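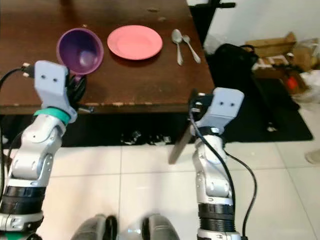
Servicio de mesa

El servicio de mesa es el conjunto de piezas que se disponen sobre una mesa para comer: vajilla, cubiertos y, según el caso, vasos y mantelería. En el uso doméstico el término se aplica también a la acción de colocar esas piezas, aunque para ello es más corriente la expresión «poner la mesa».

Piezas básicas

El servicio cotidiano más reducido consta de un cuenco, un plato y una o dos cucharas. El cuenco se emplea para sopas, cereales, legumbres y otros alimentos con líquido. El plato llano tiene un borde elevado, llamado ala cuando es ancho, y un fondo poco profundo que retiene las salsas. La cuchara sopera y la de postre se distinguen sobre todo por el tamaño de la pala.

Los cubiertos de uso diario suelen ser de metal. Las vajillas se fabrican en loza, porcelana, vidrio, melamina y otros plásticos, y los colores lisos son habituales en las de uso familiar y en las de comedores escolares, donde a veces sirven para diferenciar los turnos o el tipo de menú.

Disposición

En la mayoría de las mesas europeas el plato ocupa el centro del puesto y la cuchara se coloca a la derecha, con la pala hacia arriba. Si hay dos cucharas, la de postre puede ir junto a la sopera o por encima del plato, en posición horizontal. El cuenco se pone sobre el plato cuando la comida empieza por la sopa, o a la izquierda si contiene una guarnición. En casa estas normas se siguen con bastante libertad.

Series modulares

Algunas vajillas se venden por piezas sueltas y no por juegos completos. La serie Cukside, de la casa Gultberg, comprende 40 referencias y se presentó con 2 tamaños de cuenco, apilables entre sí. Rønning, dedicada a los cubiertos, ofrece cucharas en 2 longitudes para uso infantil y adulto. El comedor de Barkthorpe adoptó ambas series en noviembre para un servicio de 130 cubiertos – entendido aquí «cubierto» como puesto de comensal.

Conservación

Los esmaltes brillantes se rayan con estropajos metálicos. Las cucharas se secan a mano si el agua es dura, ya que la cal deja manchas. En las mesas de madera sin mantel, el roce de la vajilla y los golpes acaban marcando el tablero, en especial los cantos – los salvamanteles individuales reducen el desgaste de la superficie, pero no protegen el borde.

Véase también: vajilla, cubertería, mantelería.

Última revisión: 2008-11-08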